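Accueil > Actualités > Communiqués > Vie locale

Branex ouvre à Asville un point de collecte de jouets et de petits objets de la maison

L'enseigne Branex ouvre en juillet, dans son magasin d'Asville, un point de collecte pour les jouets et les petits objets ménagers dont les familles n'ont plus l'usage. Les dépôts sont gratuits et sans rendez-vous, aux heures d'ouverture du magasin, jusqu'à 18 heures.

La collecte s'appuie sur un essai mené au printemps dans l'atelier Stindeck, rue Zürcher. Pendant 17 semaines, l'atelier a reçu 444 bacs remplis par des habitants. Les objets remis en circulation ont été proposés à 39 crèches, écoles et haltes-garderies du secteur.

« Les gens vident une chambre d'enfant ou un placard de cuisine d'un seul coup, et tout arrive dans la même caisse. Nous avons choisi de l'accepter ainsi », indique la direction de Branex.

Sont acceptés les jouets de bain, les jeux de plage, la dînette, les gobelets et la vaisselle en plastique, ainsi que les petits ustensiles à manche. Les jouets à piles sont repris à condition que les piles aient été retirées. Les peluches, les livres, les sièges auto et les objets en verre restent exclus et doivent être portés à la déchèterie.

Chaque dépôt est versé dans un bac ouvert, puis trié pièce par pièce. Le tri distingue 3 catégories : à laver et à donner, à réparer, à recycler. Une pièce fendue ou dont la peinture s'écaille part au recyclage.

Branex demande aux déposants de rincer les jouets de plage avant de les apporter, le sable ayant ralenti le lavage pendant l'essai. Il n'est pas nécessaire de séparer les jouets des objets de cuisine. 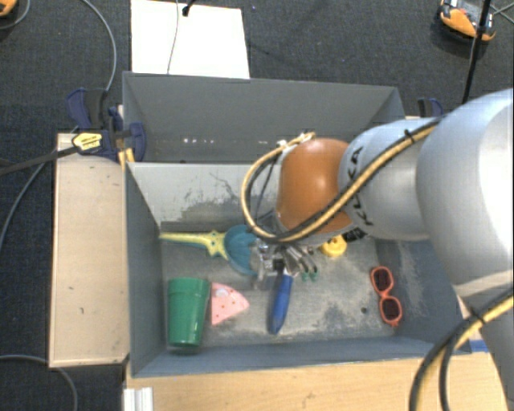
Les pièces isolées sont les bienvenues. Un gobelet sans sa série ou une pelle sans son seau peuvent compléter un lot à l'atelier Stindeck, où les jeux sont regroupés par usage avant d'être remis aux structures d'accueil. Celles qui souhaitent recevoir un lot peuvent s'inscrire à l'accueil du magasin d'Asville.

Un premier bilan sera communiqué à l'automne.

Contact presse : service communication de Branex, magasin d'Asville.

Commentaires

mamandedeux : Est-ce que les puzzles sont pris s'il manque une pièce ? Ce n'est pas précisé.

Lulu_asv : J'avais déposé deux caisses rue Zürcher au printemps, accueil rapide. Par contre, pour se garer, c'est compliqué.

petitjean : Dommage pour les livres, on en a plein le garage.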